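Collecting demonstrations in simulation: the shelf task
Speaker notes, Dredberg robotics track, October 7, 2021

Opening. Skip the history of imitation learning; the morning session covered it. Say what the talk is on: how we gather examples for the two-arm shelf policy in the Keseo simulator, what goes wrong, what we changed in July. Results get one slide at the end. Most of the time goes to the data.

Slide 2. The task. Two arms in front of a shelving unit. Grocery items on the boards, a spoken-style command for each episode, for instance "move the soup can to the top board." Success is judged from object poses after the arms have been still for 2 seconds. No partial credit. A can that lands on its side on the correct board is a failure, and so is a can that was placed well but pushed a neighbor off on the way.

Slide 3. How an example is made. An operator in Skotthorpe wears a headset and holds two controllers. Controller poses map to gripper poses, with inverse kinematics in between. We record joint positions, gripper openings, the rendered view and the command text. Object poses are recorded too, but only for scoring – the policy never sees them. If anyone asks about control latency, there is a backup slide.

Slide 4. Counts. The July set has 500 attempted episodes. After filtering, 355 remain. Another 10 were set aside for manual review and are in neither the training nor the rejected group. The other 135 were rejected. Pause here, people like to write these down.

Slide 5. Why episodes are rejected. Go through the causes in order of size. Largest: the operator drops the item between boards. Next: the fingertip catches the front edge of a board and the contact solver produces a jump in the joint readings. Then wrong item picked. Then the long tail, mostly operators who stopped halfway to fix the headset strap. The jump cases matter most for training, even though they are fewer. A policy trained on them learns to press into the shelf. We found this out the slow way, after a week of tuning the wrong thing.

Slide 6. Scene randomization. Each episode draws items, board assignment, yaw angle and light direction. Shelf dimensions stay fixed within a batch. We tried varying them per episode and the operators slowed down a lot, with no gain we could measure on the held-out scenes. Item yaw is the setting to talk about. With boxes facing straight forward, the policy learned one approach direction and failed on anything turned. Now yaw is drawn from a wide range for all boxes.

Slide 7. The start state. Both grippers open, both empty, arms already extended toward the shelf. We used to start from a tucked pose. That gave a long reach at the front of every episode, nearly identical each time, and the model spent capacity on it. Starting near the shelf shortens episodes and puts more of the recorded steps close to contact. Keep the slide up while explaining occlusion. From this viewpoint an item on the bottom board can be mostly hidden by the board above it, and the low package with the multicolored label is a fair case. The command can still name it. We keep such episodes in the set.

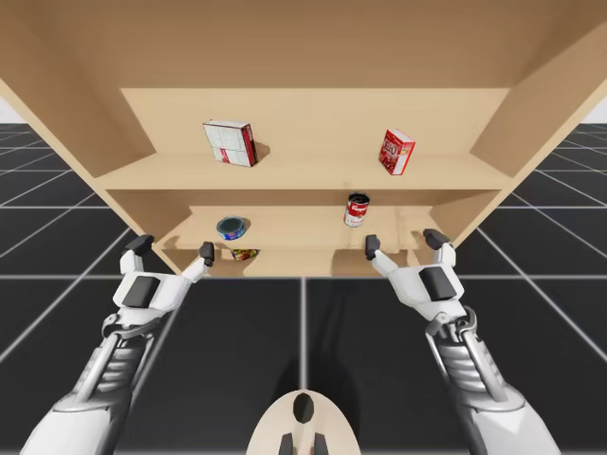

Lloyd objected to keeping them when we circulated the draft: if the label can't be read from the recorded view, the example teaches the model to guess from position, and a guess that scores well is worse than a failure because it survives the filter. Read that out as written. Then answer it. We tagged every episode by how much of the target is visible at the first step and trained with and without the low-visibility group. Without them, the policy did slightly better on the upper boards and much worse on the bottom one. The objection still holds for sets with few item types, and ours is close to that limit. A second viewpoint is the proper fix. It is in the plan for the next batch.

Slide 8. Shadows. Short slide. Early renders had them off. Policies trained that way misjudged depth near the boards. Turning them on cost render time and removed most of the early finger closures. Arm shadows are included.

Slide 9. Operator practice. New operators do a warm-up block that is never recorded. Sessions are kept short. Past a certain point the rejection rate climbs and the operator usually doesn't notice. We show the running rate on the headset display now.

Slide 10. Results. One table. Read only the bottom-board row and the overall row. Do not compare with the spring numbers, the scoring rule changed.

Questions. Likely ones: transfer to the physical arms (not attempted yet), data format (documented in the repository), and whether scripted examples could replace operators. For the last one: scripted picks work on the open boards and fail at the bottom, where we need examples most. Leave the slide 4 counts on screen during questions.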